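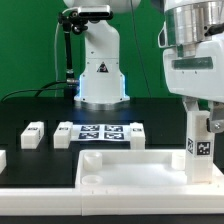

Distance control on the first putt: speaker notes
Joaquín Huenchumán, coaches' afternoon, Gerkano Golf Club

Print this page | E-mail this page

Notes as used on the day, lightly tidied. Slide numbers refer to the handout.

Slide 1. Title

Start at 2 p.m. whether or not the back rows have filled. Say who did the fieldwork: Javiera Tapia and Tadeo Gaete walked with the groups, Socorro Bedoya checked the sheets. Questions at the end, except for definitions, which can be asked at any time.

Slide 2. The question

Club coaches spend much of a putting lesson on line: aim, face angle, path. The question for the project was how much of the three-putting in ordinary club rounds comes from the first putt finishing the wrong distance from the hole, and how much from its finishing wide. Members tend to describe their misses in terms of line. "Pulled it", "pushed it", "misread it". We wanted figures to set beside that.

Slide 3. What was recorded

The rounds were the qualifying rounds for the Palamarchuk Cup and the practice rounds in the weeks before it. Sixty players took part, all members, some of whom went round more than once. 1,296 holes in total. Every hole was played to a finish under stroke play; no gimmes, and picked-up holes were not allowed under the cup rules in any case.

For each green the walker wrote down:

Length of first putt, in paces
Uphill, downhill or level, judged from behind the ball
Where the first putt finished: short or long, and by how much
How far left or right of the hole it finished
Number of putts

Paces were calibrated. Both walkers walked a taped line on the practice green before each round and wrote the count at the top of the sheet. If asked: a laser was tried first and dropped, as players waited for it and the group behind caught up.

Slide 4. Definitions

Go slowly on this one.

A putt is a stroke played from the putting surface. Strokes with the putter from the fringe are left out, which makes our figures lower than the ones some members keep for themselves.

A long first putt is one of ten paces or more. The cut-off is arbitrary. We fixed it before the first round and did not move it.

Length error is measured along the line from ball to hole. Side error is measured at right angles to it. On a putt with a lot of break this is a crude split, since pace alters how much the ball turns, and a putt struck too softly on a side slope will show up as an error in both columns. Accept the point if it is raised. Slide 9 comes back to it.

Slide 5. Headline counts

Long first putts: 532 of the 1,296 holes.
Three putts or more: 148 holes.

So a three-putt on a little over one hole in nine, or two a round. The room will be expecting more. Leave the slide up long enough for people to copy it down.

Do not compare with tour statistics here. The greens, the hole positions and the length of the approach shots are all different, and the comparison takes up ten minutes whenever it is made.

Slide 6. Length error against side error

On long first putts, length error was larger than side error in every handicap band. The gap widened as handicap went up. Low-handicap players were better at both, but the difference between them and the rest was mostly a difference in length.

Read out the direction of the misses. On level and uphill putts the common miss was short. Downhill, the common miss was long, and the long misses were the ones more often followed by a missed second. A ball that has gone past down a slope at least shows the player the return line, but few players were watching it once it had passed the hole. Tadeo's margin notes mention this on sheet after sheet. It was not one of the things we had set out to record, so there is no count for it.
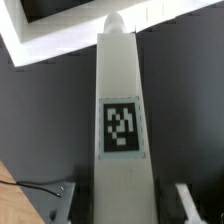

Slide 7. Early holes and late holes

Length errors were greatest on the first three greens and settled after that. Two explanations, and the data cannot separate them:

(a) players had not putted before teeing off and were learning the speed on the course;
(b) the first three greens at Gerkano are the slower ones, lying low and shaded in the morning.

Socorro favours (b). She points out that afternoon groups had a smaller early effect. Against that, afternoon players were also more likely to have used the practice green. A starting sheet with groups going off the tenth tee would answer it, and the club has been asked.

Slide 8. What we tried with it

A subset of players did a short practice routine for four weeks. No line work of any kind. The routine:

1. Three balls, putted to the far fringe of the practice green, aiming to stop as near the edge as possible without reaching it.
2. The same back the other way.
3. Three balls to a tee peg at each of three distances, changing distance after every ball. Never the same distance twice running.
4. Before looking up, say "short", "long" or "good" aloud. Then look.

Step 4 is the one players drop first. It should be kept. A player whose call is usually right has a sense of strike and needs practice in judging the slope; a player whose call is often wrong has a contact problem, and should be checked for strikes towards the toe or heel before anything else is done.

Results were recorded in Zaster, the scoring app the club already uses, with length error typed into the notes field. This was clumsy and some entries were lost. A paper card would have done.

The routine group reduced their length error on long putts. The number of players was small and they chose themselves, so present it as encouraging and go no further. Kacper Górecki asked in rehearsal whether indoor work on a Flillik mat would do the same job. Answer: it was not tested. A mat has one speed and one slope, so steps 1 and 2 cannot be done on it. Step 4 can.

Slide 9. Limits

One course. One set of greens, cut to the same height throughout the period, though not rolled every day. Slope was judged by eye, and the two walkers disagreed on some greens when they were tested together – mostly on whether a gentle rise counted as level. Break was not measured. Players knew that somebody was writing things down, and may have taken more care over short second putts than they would in a Sunday fourball.

The length of the first putt also depends on the approach and the chip. Some of what looks like putting skill in the handicap bands is proximity. The slide 6 table is grouped by putt length to allow for this, but the groups are wide.

Slide 10. For coaches

If time is short, go straight to this slide from 6.

Ask for the finish position of first putts before asking about aim.
Test at ten paces and over, on real slopes.
Change distance every ball.
Have the player watch a missed putt until it stops.
Keep line work for putts inside four paces, where it does decide the result.

Slide 11. Next season

Two additions to the sheet: starting tee, and whether the player used the practice green beforehand. Measured green speed on the day if the greenkeeping staff can spare the time. Javiera is redrafting the sheet to fit on one side of card. Walkers are wanted for the spring rounds; names to her at the tea break.

Comments (3)

pin_high_pete
Tried the fringe drill for a fortnight. Much harder uphill than I thought it would be, I was leaving everything two paces short. Is there a reason for three balls and not more?

J. Tapia
Three keeps it short enough to do before a round. With more balls people start correcting from the last one, and on the course you don't get a last one.

Moira, section captain
Could the blank recording sheet go up here as well? Our ladies' section would like to use it for the winter league from December. We already have two people willing to walk.

Contact the club office | Copyright Gerkano Golf Club | Back to top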